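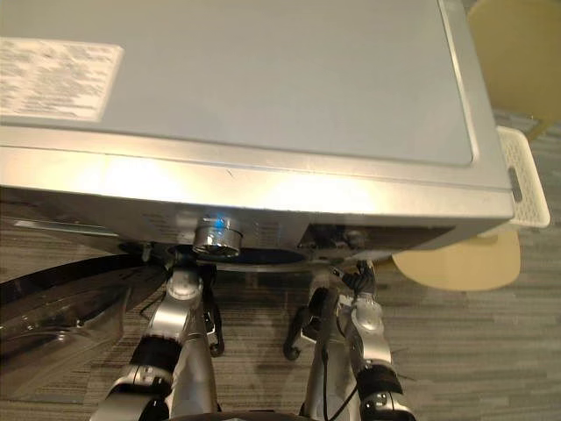

It has been objected that the term front loader tells the buyer where the door is and says nothing of how the drum turns, and one reader of the Dresmont trade handbook asked for it to be replaced by "horizontal-axis washer" in all later printings. The handbook kept the older term. Both are in use, and this article treats them as equivalent.

Front-loading washing machine

A front-loading washing machine is a machine for washing textiles in which the load is put in through a door in the front panel and the drum turns on a horizontal or slightly tilted axis. It differs from the top-loading agitator machine in its use of water and in the way the load is moved.

Principle

The drum is perforated and sits inside a closed outer tub. Water fills only the lower part of the tub. As the drum turns, lifters fixed to its inner wall carry the load upwards until it falls back into the water. The fall does most of the mechanical work of washing. Too full a drum leaves no room for the fall, and too small a load may gather on one side and disturb the spin.

The direction of rotation is reversed at intervals to prevent tangling. Water is heated by an element below the drum, or drawn hot from the supply in older installations.

Door and seal

The opening lies below the water level reached in some rinse programmes, so the door must be watertight. A flexible ring, usually of rubber, joins the tub to the front panel. It is folded so that the tub can move on its springs without pulling the ring away. Lint, hair and detergent residue collect in the folds, and most makers advise wiping them by hand and leaving the door ajar between washes.
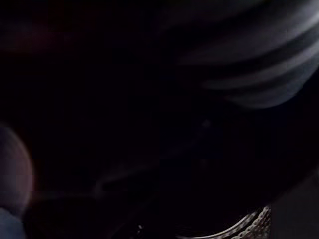
Ridges and grooves on a curved surface, close view.

Spin and balance

Extraction depends on drum diameter and speed. An early series built at the Justberg works was rated at 300 revolutions per minute, which left cotton too wet for indoor drying, and a mangle was sold with it. The Tsegaye pattern, which replaced it, used 2 motors, one for washing and one for spinning. Later machines use a single motor with electronic speed control.

Concrete or cast-iron weights are fixed to the tub to limit movement. Before a new machine is first run, the transit bolts that hold the tub during carriage must be taken out. The Justberg series had 4. Running a machine with the bolts in place can damage the bearings and the cabinet.

Shared laundries

In the district of Skastley the type was first adopted in shared laundries. A May inventory lists 1,281 machines, the greater part of them front loaders. Coin mechanisms were fitted to the top panel in the earlier laundries and moved to a wall unit later on.

See also: Agitator; Mangle; Spin dryer; Twin tub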